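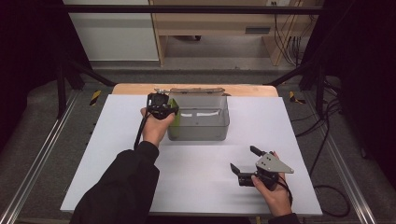

Both handheld grippers at the bench, lid open, left one against the box.

September 9, 2018

The Revura people told me a recalibration would fix it. I have now heard that 3 times, and each time I was back on my knees under the table within days.

So in August I quit recalibrating and started on the hardware. Stepan Nazarenko at the Clullotport shop thought the fault was in the tracking software. Maybe. I don't trust any software diagnosis until somebody has put a wrench on the bolts, and 2 of the ones on the right-hand mounting plate turned with my fingers.

Then the cables. The Romaniuk manual says to replace them after 70 hours of use, which sounds to me like a company that sells cables. I swapped the left one anyway — it was cheap — and kept the old one. I can't find anything wrong with it.

Current routine: bolts first, then finger pads, then plug in and run 22 open-and-close cycles on each hand before touching the plastic box. If the readings drift, I write down which hand and stop.

Diria wants to sell me a service plan. I asked what it covers and got a brochure. Still waiting on the price of a spare pad.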